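Back in the slow lane

So I've gone and joined a masters swimming club. I'm typing this with shoulders that feel as if somebody has taken them off and put them back on the wrong way round, and a nose that still smells of chlorine eight hours later, and I'm very pleased with myself.

I hadn't swum properly since I was a teenager. Holidays, yes, and a bit of bobbing about with my nephews, but proper up-and-down-with-a-clock swimming, no. Then in January I went along to Flellstead baths one lunchtime, did twelve lengths, had to sit on the side for a while, and thought, right, I want more of this.
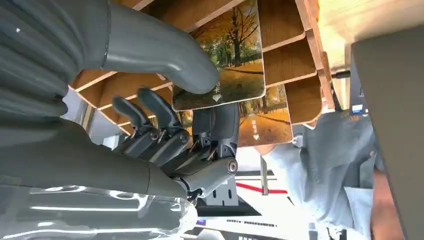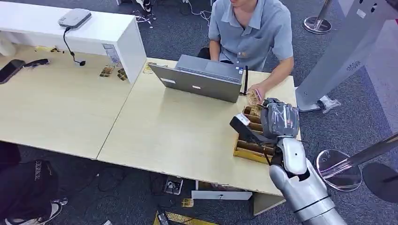
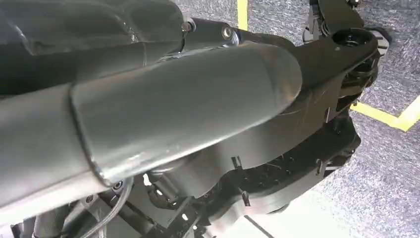

The desk, the wooden rack and some of the metalwork.

Anyway, the club. They train at Flellstead three mornings a week and one evening, and the morning sessions start at 6.15, so the alarm goes at twenty past five. I've never been a morning person. My system is that I sleep with my bag packed by the front door and my costume already on under my pyjamas, which my sister thinks is disgusting and I think is the cleverest thing I've come up with in years. If I had to make one decision before leaving the house I'd be back in bed.

There are five lanes. Lane five is the fast lot, who do a warm-up longer than my whole session and chat at the wall without seeming to breathe. Lane one is me, two retired brothers who only do backstroke, a very determined woman called Jan with bright yellow fins, and whoever has a cold that week. I love lane one. We're supposed to leave five seconds between swimmers and it's usually more like a committee meeting about who goes first (never me, I'm a born follower, I like the bubbles).

Our coach is Ilaria Mazza and she is terrifying and wonderful. She doesn't shout. She walks along the side next to you, bends down when you stop, and tells you one thing. Only one! My first one was 'look at the floor'. I'd been swimming with my head up like a labrador for the best part of thirty years, and the minute I looked at the floor my legs came up behind me and the whole business got easier. I went home and told everybody I know, including the man who came to read the meter.

My second one was 'stop crossing over', meaning my left hand was going in somewhere past my right ear. That's taken a lot longer. I can do it for a length if I think about nothing else, then I start wondering what's for breakfast and off it goes again. She's got me swimming with my arms stupidly wide, as if I'm on train tracks, and it feels ridiculous, but she says from the side it looks nearly straight.

The sets are written on a whiteboard in a sort of code. It took me a fortnight to work out that '8 x 50 FC on 1.15' meant fifty metres of front crawl, setting off again every minute and a quarter, however long the swimming took you. So if you swim it in a minute you get fifteen seconds' rest, and if you swim it in a minute fourteen, which was me, you get to touch the wall and say a rude word. Now I'm down to a minute and five on a good day. I do a whole ten seconds of hanging on the gutter and I feel like royalty.

Longest session so far was 3,000 metres. Jan made me do it. I'd normally get out a bit early and have a nice long shower, but she'd said at the start that we were both staying till the end, and you don't argue with those fins. I ate two breakfasts afterwards and fell asleep on the sofa with a piece of toast on my chest.

Kit, for those who've asked. I started in a costume that had gone see-through in the seat, as a kind person in the changing room pointed out, so that went in the bin. I've now got a plain black Prira one which is comfy and dull and hasn't gone baggy yet. Goggles have been more of a saga. The first pair leaked, the second pair gave me panda eyes until the middle of the afternoon, and the third are a pair of Mateos that came from the lost property sale for £4 and fit me perfectly. I've since seen them in the shop and would rather not talk about what they cost new. Silicone hat, not latex, unless you enjoy having your hair pulled out by the handful.

And now the bit I've been putting off. I've entered a gala.

It's the Plunberg one in April, a masters meet, all ages from mid-twenties up to somebody who I'm told is in her eighties and beats most of the men. I've put myself down for the 100 free, and Ilaria looked at the form, said 'hm', and wrote in the 800 as well. I said I thought the 800 was for serious people. She said the 800 was for people who can count to sixteen, seeing as it's a fifty-metre pool. Which leads me on to the next worry, as I've been training in a twenty-five-metre one all this time and relying quite heavily on pushing off the wall. Fifty metres with no wall in the middle! What do you do?

The other worry is the dive. I can do a dive in the sense that I leave the side and arrive in the water. You're allowed to start from in the water if you want to, and the backstroke brothers tell me lots of people do, but I've got a bee in my bonnet about going off the block. We practised last week. First go, goggles round my chin. Second go, goggles in my mouth somehow. Third go was a proper one – hands together, chin tucked, in through one hole – and lane five clapped, and I'm not ashamed to say I was a bit wobbly about it.

I've got no target time for the 800. Well, I have, but I'm not writing it down where my brother can read it. For the 100 I'd like to go quicker than I did in my club time trial, and I'd like the goggles to stay on, and if it has to be one or the other I'll take the goggles.

If any of you have swum at Plunberg, please tell me in the comments whether the water's cold and where you can get a decent bacon roll near the pool. Jan's driving and she wants to know about parking as well.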